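Two cups, one can and a very good month at Ellum

The table-clearing project at our Ellum site has wrapped up its first round, and what a round it was! Nazmiye Yazıcı and her group set out in June to get through 800 tries at everyday sorting with cups and drink cans. They finished with 2,491.

The setup could hardly be plainer: a white table, a blue cup, a pink cup and a can. Pei-shan Liu picked the tumblers because they are tall and a little tapered, and she wanted something people really have in their cupboards. Stand them close together and the job gets interesting fast, with hardly any room between the rims.

Yiğit Karakaya, who kept the log, is already asking for mugs, bowls and (his favorite idea) a full breakfast table. Liên Võ would like glasses next, and she has found a shelf for them. The first 600 tries will be written up before the rest, and Anisa Khoo is putting together a short talk with plenty of time for questions.

The talk starts at 4 p.m. in the Peltstead room. Come early, the good chairs go quickly!
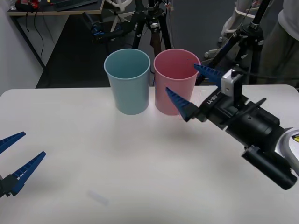
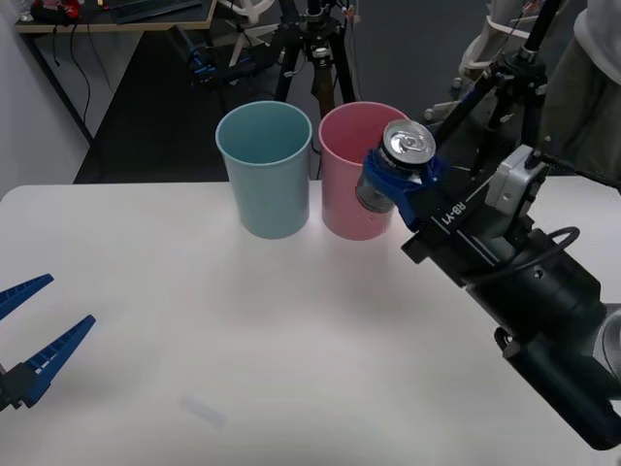
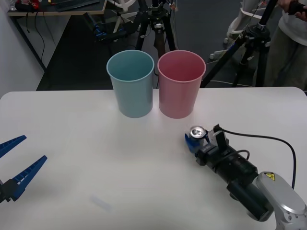 The blue and pink cups side by side on the white table.

Household Tasks Team, Premholm

Anyone with tumblers to spare in other colors can leave them with Pei-shan at Ellum. Lids are not needed.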